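5.2 Does the choice of controller matter once the gripper is fixed?

Skudatix advertises its compliant controller as a drop-in gain for any parallel gripper. We had doubts, and the results in this section have not removed them. Earlier comparisons, including our own from January, changed the fingers and the controller at the same time, so any gain could be credited to either one. Here the gripper is held fixed and only the controller changes, between the Skudatix package and the plain position controller we call Bevis.

All runs used the two-arm table at Trotton. The objects were a rolling pin, a light blue cup and a white wire dish rack, set out on brown cloth (Figure 7a). Each controller was given 300 grasp attempts, and the operator was not told which of the two was loaded. Both used the same approach speed and the same closing force limit.
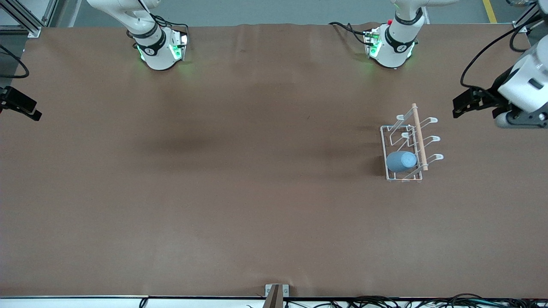 Bevis completed 187 of its 300 attempts. Skudatix completed four more. We do not think a gap of that size deserves a ranking, and we would resist anyone quoting it as one. Harahap scored the runs from the logs and Dimitrov scored them again from video. The two disagreed on more attempts than separate the controllers, mostly where the cup turned in the fingers but was not dropped. We report Harahap's scores throughout, although either set would support the same reading.

The wrist view was meant to settle these cases (Figure 7b). It helped less than we had hoped. 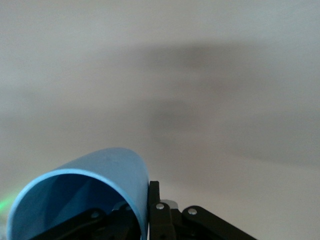

Slip is the quantity that the Skudatix documentation says its controller reduces, and it is also the one we measured worst. The tracker we used follows surface marks on the object and needs some texture to hold on to. With the cup on its side, the wrist camera gets a smooth, matte blue wall, and the gripper's own linkage covers part of the opening. The rim is the one strong edge, and on many attempts the tracker lost it behind the left link. We therefore dropped the slip figures for the cup. The figures for the rolling pin are kept, but they come from a single object and should be read that way.

Georgiou, the older controller in our January comparison, was not rerun. Its 800 attempts were made with different fingers, and placing them in the same table would repeat the mistake described above.

What remains is a modest claim. With these fingers and these objects, we could not tell the two controllers apart by completed grasps. A difference may still exist for heavier or softer items, and we have no data on either.

Figure 7. (a) Table with both arms and the dish rack. (b) Wrist view of the cup at the gripper.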